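Pangilinan拆解线停机复盘：一根没有张紧的线，和一条没有触发的报警

Workitz在Pangilinan的拆解试验线处理退役台式机，单臂作业，主要工序是从机箱里取出硬盘、内存和扩展卡。十月的一次夜间批次中，机械臂在取硬盘时带动了仍与硬盘相连的数据线，接头连同主板上的插座一起被扯下，机箱在台面上移位，随后的两步动作仍按原坐标执行，末端撞上了驱动器支架。无人受伤。停机前后，我们分别与负责控制的Reynaldo Rivera、负责安全评估的Angelica Quiambao和当班操作员Jonalyn Soriano谈了这次故障。

Soriano当时在隔壁工位录入资产编号。她说，最先听到的不是撞击声，是台面型材的一声闷响。“我抬头的时候机箱已经斜了，手臂还在往下走。我按了急停，从听到声音到按下去，大概两三秒。”控制器日志显示，急停生效前机械臂已完成一次接触，腕部力矩峰值高于设定的保护阈值，但保护停机没有触发。

问题就在这里。Rivera的解释是，阈值本身没有设错，错在判定条件。“硬盘从托架里抽出来，开头那一段阻力本来就大，塑料导轨有卡扣。早期调试时误报太多，我们加了一个屏蔽窗口，抽取动作开始后600毫秒内，力矩超限只记录，不停机。”这个窗口原来只覆盖卡扣脱开的阶段。后来为了适应另一批机箱，抽取速度降低，窗口改为按行程计算，结果整个抽取段都落在屏蔽范围内。改动有版本记录，编号2431，备注只有一句“降低误停率”。

Rivera承认，这次改动没有经过带线工况的测试。测试用的机箱都预先断开了数据线和电源线，而实际来料由人工预处理，断线工序靠目视确认。“我们默认进到手臂下面的机箱，硬盘是自由的。程序里没有任何一步去验证这件事。”

机箱内部的线束状态是另一个因素。不同型号的走线差别很大，有的电源线横跨主板，有的数据线贴着侧壁，从上方看容易被其他线遮住。Soriano说，夜间批次的型号比较杂，漏断一根并不罕见，过去通常是线先从接头滑脱，不会造成后果。“那一台的接头带锁扣，不会自己松。” 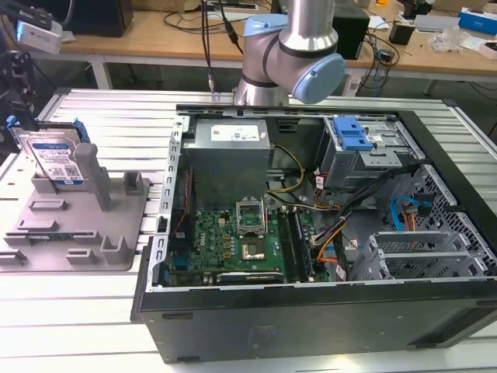 作业中的台式机机箱，侧放于铝型材台面；左侧夹具上立着一块3.5英寸硬盘。

Quiambao的评估报告没有把这次事件归为操作失误。她的理由是，系统把一项关键前提交给了人工目视，又在同一动作里关掉了能够发现前提不成立的那条保护。“单独看，两件事都说得过去。漏断一根线，力矩保护应该能兜住；力矩保护有盲区，前面的确认应该能补上。实际情况是两层保护同时依赖对方。”

她更在意的是撞击之后的表现。机箱移位后，控制程序没有重新定位，直接进入下一步。日志里定位结果的时间戳停在抽取之前，有效期却没有过期判定。也就是说，只要不报错，程序会一直使用旧坐标。“扯坏一个插座是财产损失。用失效的坐标继续运动，这一条我按安全问题处理。夜班偶尔有人伸手去扶歪掉的机箱，当时如果有人这样做，性质就不同了。”

试验线没有全封闭围栏，台面一侧有区域扫描器，触发后降速，不停机。Quiambao认为，降速模式针对的是人员靠近，没有考虑工件失稳。她在报告中要求，凡检测到工件移位，一律进入停机状态，由操作员确认后手动恢复。

整改分三项。其一，取消按行程计算的屏蔽窗口，改为分段阈值：卡扣段允许较高力矩，卡扣脱开后立即恢复到正常值。其二，抽取前增加试拉，手臂将硬盘提起8毫米后停住，比较力矩曲线；如果卡扣脱开后阻力仍持续上升，判定为有线未断，放回并报警。其三，每次抽取完成后强制重新定位，坐标超过有效期即不得执行后续动作。

试拉这一步增加了节拍时间。Rivera没有给出最终数字，只说在可接受范围内。修改后的程序已经跑了超过400台机箱，其中有意混入了未断线的机箱，包括带锁扣和不带锁扣两种。带锁扣的全部检出。不带锁扣的有漏检，线在试拉过程中已经滑脱，力矩曲线上看不出明显特征。Rivera把这类情况列为可接受，Quiambao没有同意，她要求在报告里保留为未关闭项。

“线滑脱了，硬盘是取出来了，但线头可能弹到扩展卡或者内存那一侧，下一步夹取会碰到。”她说，“没有造成停机，不等于这一步是受控的。”

双方目前的折中办法是在抽取后增加一次俯视图像比对，检查线头是否进入后续夹取区域。比对算法还在调，深色线缆在黑色机箱里对比度低，误报偏多。Rivera表示，误报率降下来之前，这一项只提示，不参与停机判定。对此Quiambao附加了一个条件：提示必须由操作员逐条确认，不得自动清除，屏蔽类参数的任何修改需要两人签字。

Soriano那边的变化比较直接。预处理工位现在要求断线后把接头拨到机箱外缘再放行，夜间批次按型号分组上料，不再混放。她认为分组的作用比图像提示更明显。“同一个型号连着做，哪根线容易漏，做几台就知道了。”

受损的驱动器支架和夹具已更换，腕部力矩传感器重新标定，零点偏移在允许范围内。试验线目前只开日间批次，夜间批次的恢复时间取决于未关闭项的处理结果。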